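Huvemer whiteboard, 90 cm: six weeks of use
Posted May 13, 2022

We bought the Huvemer board to replace an old one that had gone grey all over and would no longer wipe clean. It is sold as a loose board, so you can lay it flat on a table, lean it on a shelf or screw it to a wall with the clips in the bag. Ours has stayed flat on a worktable most of the time, with people standing over it and drawing on it, and that is what this review covers. I have not tried the wall clips.

The version we have is the 90 cm one. There is a smaller size which I looked at and decided against. With two people sketching side by side the small one fills up too fast.

Writing on it

The surface is smooth and the pen moves easily. Black marker gives a dark line straight away with no need to go over it twice. We use the Soler pens, medium tip, and a few odds and ends from the drawer. Blue and black are both fine. The green was weak, but it is weak on our other board too, so I put that down to the pen.

The finish is glossy, and this will matter to some people. Under ceiling lights you get bright spots on it, and when the board is flat you can't tilt them away. You end up shifting the board or leaning to one side to see a line properly. In daylight from a side window it is much better. Gutlow do a matt board that I have used elsewhere, and it is easier on the eyes but holds on to more ink when you wipe it.
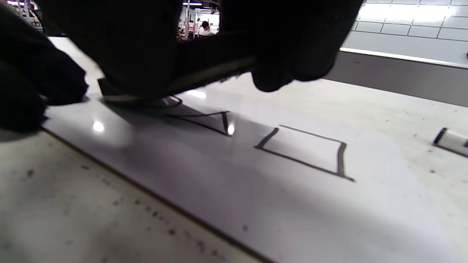

Two drawings in black marker, with the lights reflecting off the surface.

Wiping

A dry cloth takes off anything drawn the same day. Drawings left for a week need a damp cloth and then a dry one. I left one corner with writing on it from the first day to see what would happen, and after a month it came off with the spray cleaner and a bit of rubbing. There is a very faint mark if you know where to look.

Gloves are worth a mention. Our place is cold until late spring and a lot of the work there is done in knitted ones. Wool dragged across fresh ink smears it, as you would expect, so keep your wrist up for the first few seconds. Once the ink has dried the smearing is less, though it never quite stops.

Flat on the table

It lies flat and doesn't rock. It does slide if you lean on one side, and a strip of rubber matting underneath cured that for us. Small feet in the box would have been welcome.

The gloss picks up fingerprints and dust, which show most when the light is low. I give it a wipe before starting. 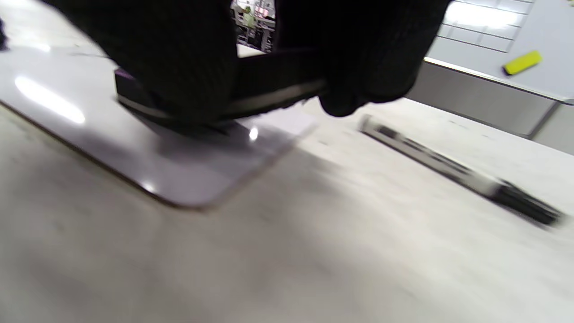
Plemgate reader: I've had the same board since January and would add that the spray cleaner makes a big difference to how long it stays white. I only used water to begin with and it went slightly cloudy. Mine is on the wall and the clips are fine, by the way, but the screws that come with them are too short for plasterboard.

Thanks, that is useful on the screws. I have heard the same about the cloudiness from one other person, so water alone is probably best kept for quick jobs.

Price and delivery

It came in a flat carton with card corners, and there was no damage. The listing said 300 uses of the enclosed cleaner, which I can't check and don't believe, as the bottle is small. The price was fair for the size. You can pay less for a thinner board, but the last thin one I had bowed within a year.

Good: dark clean lines, wipes well, stays flat.
Less good: glare under ceiling lights, slides without a mat, no feet.

I would buy it again for a table. For a wall opposite a window I would look at a matt one first.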